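Well, the long weekend plan was to prune the lemon tree, and instead I've spent most of it up to my elbows in an old computer. The lemon tree can wait. It has waited since April and it still looks at me the same way.

Some of you will remember the big black tower from when we lived in Grimwood. It ran the family photos, the invoices and (for one very loud winter) my nephew's games. It got shoved under the stairs when we moved, and I'd pretty much forgotten about it until Mio Chiba asked if I had anything with enough grunt to sort her scanned negatives. She has 515 of them from her grandparents' place in Shimada, bless her, and her laptop falls over when she opens more than a handful at once.

So out it came! I sent a message to Lorenz, who used to fix machines for a living back in Rurkau, and asked what he'd do first. He wrote back one line: "Lay it down and take your time." Which is pretty much how he cooks too, come to think of it. 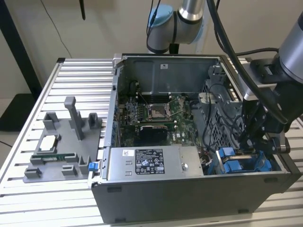 I'd forgotten how much I like the inside of an old tower. New ones are all dark glass and coloured lights, and you can hardly find the bits you're after, but on its side with the panel off this sort of case is like a little town from the air. The part I was most nervous about was the processor socket, and there it is near the middle of the green board, wide open with its lever arms up. I don't mind the power supply, I don't mind cards, I'll happily wrestle a drive – but those sockets make me hold my breath. I did one badly years ago (bent contacts, dead board, $139 down the drain and a very quiet drive home) and I've never really got over it.

The drive bays are my favourite thing in the whole machine. Blue plastic carriers, and you don't have to go hunting for four tiny screws every time you want to change something. I wish the rest of it was so friendly. The cables, for instance. They loop right over the drive cage in one big black bundle and I can't for the life of me remember if it came like that or if it was my own handiwork. Tomoyo reckons it was me. She's seen the back of our telly, so I can't argue much.

Anyway, the list as it stands:

- find the thermal paste (last seen in the drawer with the birthday candles)
- ask Gwilym if he still has the spare memory he offered me
- new drives for Mio's scans, two at least
- do something about those cables, or at least buy a packet of ties and feel good about it

Yasuo thinks I'm mad and should get her a small new machine and be done with it. He may well be right on the power bill alone. But I had a look at prices in the shop at Rendow and came home grumpy, and the old tower owes me nothing, so I'm going to keep at it for a few more evenings.

Mio is coming for tea on Thursday and she's bringing the first box of negatives, so I'd better clear a bit of bench for those as well. If anyone has a favourite program for sorting scans, please leave it in the comments – the simpler the better!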